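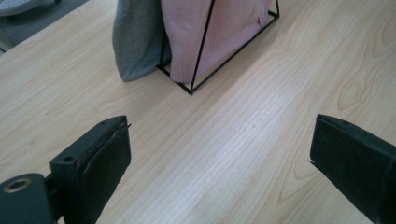 Folded knitwear in a black wire holder on a wooden table.

Last updated in January

Search stories Enter keyword Go

The sweater on its third owner

Kanako Nakajima opens her repair shop in Lendeck at 8 a.m., and by 9 the counter is usually full. People bring her cardigans with moth holes, school sweaters with blown elbows and socks that most of us would throw out.

She charges by the hole. A small one takes her 30 minutes, a bad elbow most of a morning. Last year she finished 447 pieces, up from 187 the year she moved in from Simosmont.

"The yarn is the slow part," she says. "I can mend anything if I can match it, and I mostly can't."

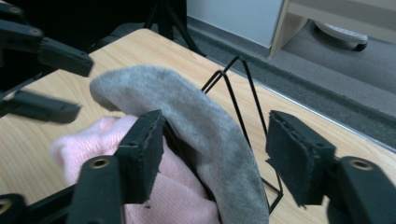 Her answer is a wall of odd skeins bought from Baert, a mill that closed its knitting floor and sold the leftovers by weight. When no shade comes close, she asks the customer to pick a contrast color. Younger ones tend to want the patch to show. Older ones often take the garment home to think about it.

Wool wears out first where it rubs - cuffs, heels, under a bag strap. Nakajima tells customers to come in when the fabric looks thin, before it opens. A thin spot can be worked over in one sitting and costs half as much.

She is booked through the end of spring.

Related stories
Skevard's last button maker
How to wash wool in a sink
Moths: what works in a closet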